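About us

Hello, and welcome to Plukedeo! I run a small home-tidying and refresh service, and most of what I know I learned by getting my own flat in Mamine badly wrong (more than once). I've now helped with 122 homes, mostly lounges and the odd kitchen. 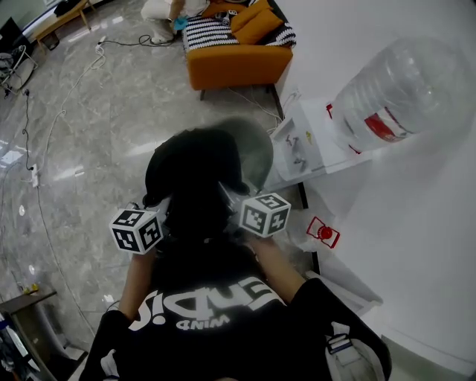
Lounges are where I always start, as they collect everything the rest of the house can't be bothered with. I like one strong colour and something plain beside it, so an orange sofa next to a white counter makes me very happy indeed! Add a couple of stripy cushions and I'd leave well alone.

A first visit takes almost 3 hours. We sort bags, bottles and clothes, find each of them a proper spot, and then stop for tea. I bring Urio boxes for anything going to the charity shop, and I take them away with me.
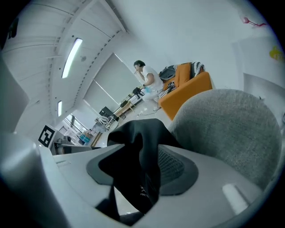

Black backpack and zigzag blanket, both up on the sofa.

Clothes and soft things are my favourite bit. I fold small, stack low and keep one basket by the door for whatever is going back upstairs. My Brullitz course, 9 evenings in July, got me hooked on folding and I've bored my friends with it ever since.

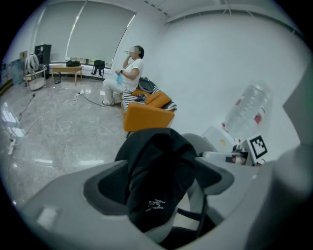 Do I need to tidy before you come?
Please don't, I'd much rather see how you live on an ordinary day.

I cover anywhere within 30 miles of Mamine, and evenings are fine too.

Page updated 7/8/24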